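June 19, 2023

Gripper comparison, second round. Arm is the PiPER on the gridded bench, same base position as before. Swapping between the stock two-finger gripper and the Flellano parallel one, same wrist camera on both. Clellis wants a recommendation before they order for the other two benches, so I tried to keep everything else fixed.

Task is the tube rack: pick a capped 14 mm tube out of a cell, lift clear, put it back in the cell next to it. No liquid in anything. Controller is the Zollatlow box, firmware as it was in November. I did not touch the gains.

Stock gripper first. 80 attempts, 61 clean, 12 picked fine but caught the lip on the way back in, 7 missed outright. The misses are nearly all in the back row. I think that is reach and wrist angle more than the fingers. When the arm has to flatten out, the lower finger comes in too shallow and pushes the tube over before it closes.

Flellano, same count: 66 clean, 11 caught, 3 missed. Better, but slower to close, and the wider body hits the neighboring tube if the rack is full. I ran it with every other cell filled to get through the set. That makes it a bit unfair to the stock gripper, which did the full rack. Needs a rerun.

Put the stock gripper back on after that and pulled the tubes to redo the camera check with the rack bare. 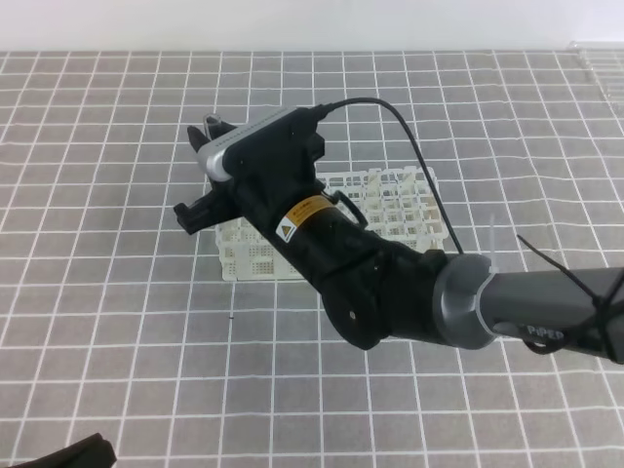
*Stock gripper, wrist camera on, arm over the empty rack.*

Cable routing is still the weak spot. The camera cable leaves the back of the housing in a big loop and comes down by the rack before it gets to the joint. At slow speed no problem. At the faster setting, with the wrist turned all the way over, it dragged on the rack twice and moved it. Both times I had to re-zero the rack position and throw out the run. Tried a shorter loop and the camera dropped off the bus when the wrist rolled, so it does need some of that slack. A clip partway along might do it.

Camera check: took 121 frames at the standard poses. Detection found the cell corners in 109. The bad ones are the steep poses close to the rack, where white plastic against white wall washes out. Exposure down one step fixed most of it when I tried by hand, not logged. Ríos had a gray backing sheet for this on their setup and I would like to copy that before spending more time on thresholds.

Total 261 log entries today including aborted runs and the camera frames. All in the shared folder under today's date, stock and Flellano in separate subfolders. The first run in the stock folder has the wrong tool offset, ignore it.

To do:

- rerun Flellano with a full rack
- back row again with the rack moved 80 mm closer to the base
- clip for the camera cable, then repeat at the faster setting
- gray sheet behind the bench
- check lower fingertip for wear, compare with the spare

No recommendation to Clellis yet. Leaning toward stock with the rack moved in, if the back row numbers come up.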